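On Keeping a Household Inventory

April 9, 2023

The decision to prepare a written inventory of this household was taken in March, following the renewal notice from the insurer. The notice asked for an estimate of the value of the contents. It became clear that no such estimate could be given with any confidence, and the figure supplied in previous years had simply been carried forward from the first application.

I had assumed that the work would occupy one afternoon. It has occupied every free evening since, and the list now stands at 201 entries. Readers who have followed this blog through the earlier posts on filing and on the storage of tax papers will know that I favor paper over software. An exception was made in this case. The inventory is kept in a plain spreadsheet, with a printed copy in the gray folder and a second copy held by a relative in another town.

Each entry records the item, the room, the year of purchase where known, the price paid, and the location of the receipt. Serial numbers are given for anything with a plug. I considered a column for present value and decided against it. Present value is a matter for the insurer, and any figure I might enter would be out of date within the year.

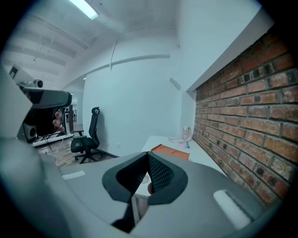 The kitchen proved the most difficult room. Individual pieces of cutlery do not merit individual entries, yet a drawer taken as a whole can represent a considerable sum. The policy now adopted is that items costing less than 8 dollars are grouped by drawer or shelf, and everything above that figure is listed separately. The Morsy stand mixer has its own entry, as does the Skosberg dresser in the hall, for which the original bill of sale was found inside an atlas.

Receipts were a greater problem than I had expected. Those printed on thermal paper had in many cases faded to blank, including the one for the Busex vacuum cleaner. Where the receipt could not be read, I have used bank statements, and where no statement survives, the price column has been left empty. It seems better to leave a gap than to guess.

One correction followed directly from the exercise. The policy places a limit of 900 dollars on any single item not named in the schedule, and 2 items in this house exceed it. Both have now been reported to the insurer, and the premium has risen slightly as a result — a modest increase, and one that I accept.

The garage and the attic remain to be done. The attic will wait for cooler weather in the fall, as it holds the boxes from the last move and several of these have never been opened. I have also to decide how books should be treated. Listing them by title would double the length of the document, and listing them by shelf tells an adjuster very little. Correspondence from readers who have dealt with this question would be welcome at the usual address.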